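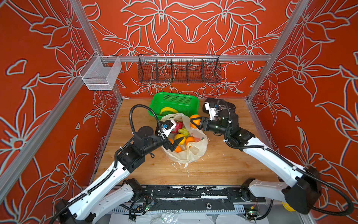

Fruit and pepper in a thin bag, with the green basket behind it.

Sirville Produce Bags, table set
README, version 2

What is in this set

This set is about groceries in thin plastic bags and the basket where they are put away. It contains 3468 pictures, sorted in 26 folders. One folder is one arrangement of groceries. The pictures inside a folder are from the same arrangement, but the bag can have a very different shape from one picture to the next.

The set was prepared at Lonside for people who study how soft packaging hides the food inside it. It can be used also for simple naming of fruits and vegetables, but please read the part about difficult items first.

The things

Bag: thin, white, translucent. It may lie open or be gathered at the neck. We label it as "bag" in both cases and add the word "open" or "gathered" in the notes column.
Basket: green plastic with perforated sides. A banana inside the basket is labeled as "banana, basket", never as "bag content".
Produce: oranges, lemon, banana, green bell pepper, and red items.
Background: light wooden table, walls with a large flower print on orange-red. The print has strong lines, and they can disturb methods which look for edges.
Wire baskets at the back: labeled as "storage", without contents.
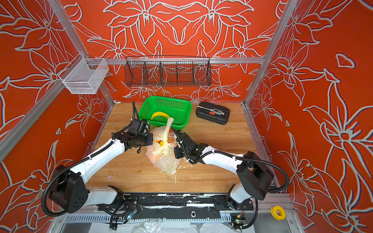
Bag with gathered neck, oranges visible through the film. Tool case at the right of the basket.

Other objects

The tool case with a screwdriver is not groceries. It is labeled as "other" and it is not present in every picture of this set. Small white flecks on the wood have no label. Please do not count them as errors of the annotation.

Difficult items

A red item under a fold can be an apple or a red pepper. If the annotator could not decide, the label is "red, unsure". There are 400 such labels. Please keep them separate when you calculate a score.
Orange and lemon are close in color behind the film. We ask you to check the outline too.
The twisted part of the bag belongs to the bag, also when it looks yellow.

Files

labels.csv has one row for each object
notes.csv has one row for each picture
folders.txt has the list of arrangements

The outlines were drawn in Banix and exported as polygons. Names of columns are in lower case. The old export from May used other names, and the two should not be mixed.

Known problems

In the Cao split, a few rows have an empty notes column. The labels in these rows are complete.

Last change of this file: 9 August 2022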